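1/ The treatment contract goes back to Sernia council in February. I've read the papers. Short thread on the figures, as the public summary leaves most of them out.

2/ Vetent holds the contract for community drug and alcohol treatment. The target was 1,899 assessments over the term. That target counts first appointments booked – attendance is recorded in a separate table.

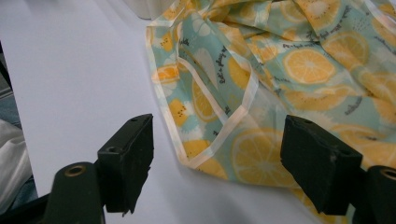 3/ The separate table is Appendix D. It gives 552 people who attended and then started a care plan. The summary quotes the first number and leaves out the second.

4/ Deepak Prajapati asked for both at scrutiny. He was told the Luta case system can't produce a joint report. Appendix D was exported from Luta.
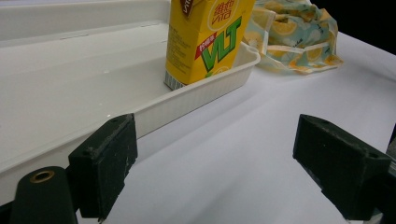 Sernia Policy Watch | Health and Social Care Desk

5/ On waiting times: the contract says 21 days from referral to first appointment. The clock stops when a letter is sent offering a date. It does not restart if the date is moved. 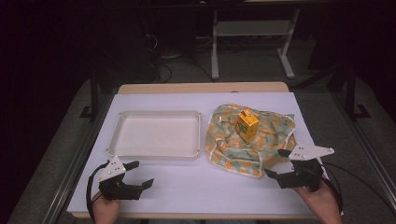
6/ Residential detox has a different fault. Agbeko House is paid by place available, whether or not anyone is in it. In the photo the tray is empty and the carton is sitting on the cloth next to it; a return that counts trays would report full provision. The contract return works the same way, and roughly 70 bed-weeks were paid for with no admission recorded against them.

7/ I'm not against block payment. Small units need fixed income to keep night staff. But the return should have an occupancy column, and the old one did. 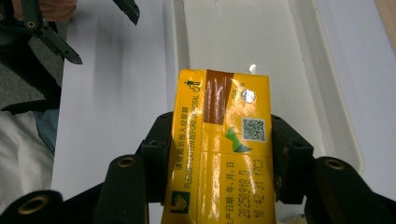
Small yellow drink carton between gripper arms.

8/ Written questions go to the scrutiny clerk. Ask for Appendix D by name and ask for the occupancy figures by month.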